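昨天去了 Welden 的开放日，回来路上就想写，结果火车上睡着了，坐过了一站（又坐回来，多花了半个钟头）。今天早上泡了壶茶，慢慢发，这一串会有点长，大家当聊天看就好。

先说为什么会去。五月份的时候，Oltmanns 那边的朋友转给我一张报名表，说 Poltemex 的 Zuro 小组要开门一天，让外面的人进去看机械臂干家务活，看完还可以上手。我这种人看到“可以上手”四个字就走不动路了，当场填了表，连那天有没有别的事都没查。后来一查，还真有，约了牙医，只好打电话改期，前台小姐姐在电话里叹了好长一口气。

地方不太好找。出了车站要走1430米，这个数字是他们写在邮件里的，精确得让我一路都在想是谁量的。路过一家面包房，一个自行车铺，再从一个看着像仓库侧门的地方进去。门上贴了张纸，写着“按铃，等一下，我们在楼上”，我按了铃，等了好几下。

接待我们这一组的是 Friederike Eichhorn，说话很快，走路更快，一边上楼一边回头跟我们讲注意事项：外套挂外面，手机可以拍，桌上红色的急停按钮不要当成装饰品去摸。我们这组有带孩子来的，有两个明显是同行（问题问得特别细），还有一位老先生全程拿着小本子记，字写得比我好看多了。

她开场说的一句话我很喜欢，大意是：今天不跳舞，不倒咖啡，就看它收拾线。我旁边那个小朋友当场露出非常失望的表情，我却一下子就精神了。家里电视柜后面那一团线，我已经三年没敢正眼看过了。

第一个项目就是拖线板。听上去多没意思啊，可是你自己想想，一根软软的白线，从哪里捏、捏多紧、往哪边带，线自己还会扭，扭完了又弹回来。杯子放在那里就是一个杯子的形状，线可没有什么固定形状。我在那里站了好久，腿都站酸了，一点也不想挪窝。

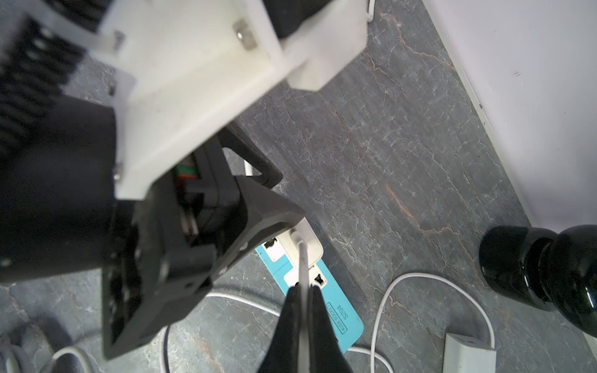
开放日随手记 第6期

（对，随手记已经写到这一期了，前面几期在置顶里，有去看制冰厂的，也有去看自动分拣仓库的，新来的朋友可以慢慢翻。）接着说线。我在旁边看的时候，最佩服的是那两根黑手指的粗细和线的粗细差了那么多，夹住了白线，下面就是那个白色拖线板，整个场面居然有种很斯文的感觉。拖线板底下那张浅蓝色的标签上印着 USB SOCKET S204，我看到这行字就笑了，我家抽屉里也有一堆印着型号的小卡片，从来舍不得扔，也从来没有再看过一眼。

还有一个细节要单独讲：上面那个大块的白色支架是3D打印的，里面嵌着一颗银色的六角螺母。自己打印过东西的人看到这里应该会会心一笑。我前年给阳台的花架打过一个支架，也是想嵌一颗螺母进去，第一版孔小了，敲不进去；第二版孔大了，螺母跟着螺丝一起转，转得我火冒三丈；第三版总算好了，花已经死了。

我就拿这个问 Friederike，问他们打了几版。她说早就不数了，柜子里有一整箱退役的支架，颜色都不一样，那时候手边有什么料就用什么料。她还说最怕的是改了支架之后，前面攒的数据跟后面的对不太上，所以现在谁要动支架，得先在群里喊一声，等大家都回复了才准拧螺丝。

说到数据，他们这一轮家务任务的目标是2000段示范，到开放日那天攒了675段。我心算了一下，觉得路还挺长，嘴上没好意思说，结果老先生很诚恳地讲了出来：“那还没到一半呀。”Friederike 也很诚恳地回答：“对呀，所以请大家来帮忙。”全场都笑了，小朋友也笑了，虽然我猜他没听懂。

所谓帮忙，就是轮流上手。负责教我们的是 Tadhg Ó Briain，个子很高，弯着腰给每个人调位置，脾气好得不得了。他的教法是先让你什么都别夹，空着张开、合上、张开、合上，直到你不再盯着自己的手看。他说刚开始的人都会盯着自己的手，跟学开车的人盯着方向盘是一个道理。

轮到我的时候，我心想我好歹也是玩过不少年抓娃娃机的人。呵呵。第一下就夹空了。第二下夹到了，可是夹得太靠后，线头甩来甩去，Tadhg 说“没关系，很多人都这样”，语气温柔得像在安慰一个摔跤的小孩。第三下才像点样子，我自己觉得像点样子，你们别去问他。

中间插一句题外话，他们的地面我也很喜欢，灰色的大理石纹，里面带着锈橙色和白色的纹路。我蹲下去看线的时候满脑子都在想，要是我家客厅也铺这种，掉了螺丝估计一辈子也找不到。边上还有一条黑亮黑亮的、车成一节一节圆鼓鼓的腿，像是老式家具的腿，跟我外婆家的八仙桌有点亲戚关系，看得我突然有点想家。

我问 Tadhg 为什么要弄得这么像家里，为什么不找张干干净净的白桌子。他反问我：你家有干干净净的白桌子吗？我想了想我家的桌子，没有再追问。他接着讲，花纹、反光、影子，这些在人眼里一下子就过滤掉了，他们偏要让它们都留在里面，越像真的过日子越好。白线挨着白墙、白踢脚线，他说这种组合他个人最喜欢，因为难。喜欢难的东西，这种人我是很敬重的，虽然我自己比较喜欢简单的东西。

休息的时候有茶有饼干，饼干是面包房的（就是来的路上那家，我就说闻着香）。大家站着聊天，同行那两位抓着 Friederike 聊夹爪的力控，我听懂了三成，点头点了十成。老先生过来问我是不是做这一行的，我说不是，我就是爱到处看看。他说他以前修钟表，现在手抖了，修不了，想来看看不抖的手是什么样的。这句话我到现在还记着，写出来的时候鼻子还有点酸。

后来 Tadhg 让老先生坐到操作位上，特意把动作比例调小，手那边走一大截，机械臂那边才走一点点。老先生慢悠悠地把一根线挪了个地方，放下，松开，然后摘了眼镜擦了半天。没有人催他。小朋友这时候倒是看得最认真，问他爷爷爷爷你怎么比我爸爸厉害，他爸爸在旁边喝茶，假装没听见。

下半场换东西，从软的换到硬的、平的。我以为平的会简单很多，就一块板嘛，有什么难的，结果又被上了一课。

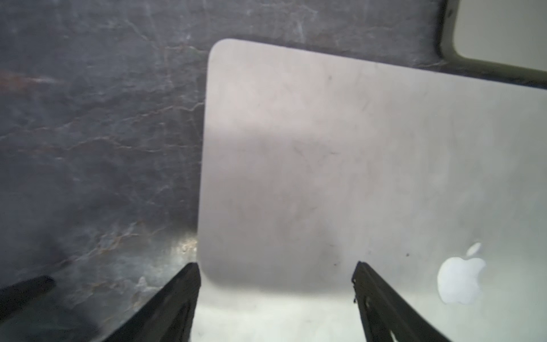 我自己每天上下班都要把电脑从桌上拿进拿出，包里塞着保温杯、雨伞、没吃完的面包，随手一抄就走，几年下来从没想过这算一项技能。所以看两根黑手指停在一台合着的银色笔记本前面，一根在边上，一根已经到了盖子上头，我才开始认真琢磨：要是只许我用两根手指，我会从哪里下手？捏角？捏长边？我当场伸出拇指和食指比划了半天，旁边的人大概以为我在量尺寸。再说那个盖子，白色的苹果标志旁边有小划痕，有蹭过的印子，还有一片一片擦不干净似的污迹，一看就亲切得很，跟我自己那台可以认作姐妹。我最见不得演示的时候什么都是刚拆封的，亮得晃眼，谁家过日子是那个样子呢。

Tadhg 讲平板一样的东西麻烦在“没有把手”。杯子有把，锅有柄，抽屉有拉手，连一根线你都能从中间提起来，可是一块扁扁的东西贴着面放着，手指要先找到边，再找到缝。他让我们每个人先说出自己打算怎么拿，再动手试，说出来的和做出来的对得上的，整组就两个人，其中一个是小朋友。（另一个不是我。）

我说的是“从左边推一点点出去，等它悬空了再夹”，自己还挺得意。Tadhg 说想法是好的，然后问我，要是推出去的那一边刚好是地方的尽头，后面没人接着呢？我说那就不推了。他说好，这也是一种答案，有时候他们最想要的就是操作的人肯停下来，说一句我不推了。

还有反光。石头纹的面上有一块地方特别亮，金灿灿的，电脑盖子下半截也亮得发白，我看着觉得挺好看，同行那位先生却皱着眉头问这样识别会不会受影响。Friederike 说会啊，所以留着。她说太阳又不归她管，用户家的太阳更不归她管。我默默把这句记进了手机备忘录，下次家里人嫌我拍照逆光，我就拿这句回。

讲讲我不太满意的地方，免得大家说我光会夸。第一是时间排得太紧，每人上手的时间大约也就泡一杯面那么长，刚找到一点感觉就要让位。第二是楼上有点闷，人一多，后排的基本只能看前排的后脑勺，我个子不高，踮脚踮到小腿抽筋。第三是给外行的说明材料太少，只有一张对折的单子，背面还是招聘广告。我当面跟 Friederike 说了，她拿笔记下来了，还问我踮脚的位置具体在哪里，说下次放个台阶。

有朋友看了我昨晚发的那一条问：所以它到底能不能帮我收电视柜后面的线？我把这个问题原样转给了 Tadhg。他想了一会儿，说现在还不能，别信谁跟你说明年就能，但是他们练的就是这一类的事。然后他很好奇地问我电视柜后面到底什么样，我给他看了手机里的照片，他沉默了一下，叫 Friederike 也过来看。我现在有点担心那张照片会变成他们的测试题。

走之前每人可以领一个小纪念品，是废掉的打印件切成的钥匙扣，颜色随便挑。我挑了个白的，老先生挑了个黄的，小朋友拿了三个，被他爸爸勒令放回去两个，放的时候挑了足足五分钟。老先生跟我一起走回车站，一路讲他年轻时候怎么给教堂的大钟换零件，讲得比我这一串还长，我听得津津有味，这大概就是后来睡过站的原因吧。

实用信息放在这里，想去的朋友看这条就够了：报名走 Poltemex 网站上 Zuro 那一页，不收钱，人数有限，先报先得；下一次是秋天，具体哪天他们还没定。穿平底鞋，别戴长围巾和长项链，会被要求摘掉。孩子可以带，大人要全程在旁边。面包房下午早早就关门了，要买请在进去之前买，我就是出来的时候扑了个空。

有人在下面问那两位同行是哪家的，我没问人家，也不方便猜。还有人问夹爪的型号，我翻了那张对折的单子，上面没有写，等我发邮件问到了再补在这一串后面。

对了，昨晚回到家我把电视柜往外拉了一点点，朝后面看了一眼，又推回去了。牙医改到了下礼拜，到时候在候诊室里写第7期，想看什么可以先留言，有人提了洗衣厂，也有人提了邮局的分信机，我两个都很想去。

07/06/2022 早上，茶已经凉了，先发到这里。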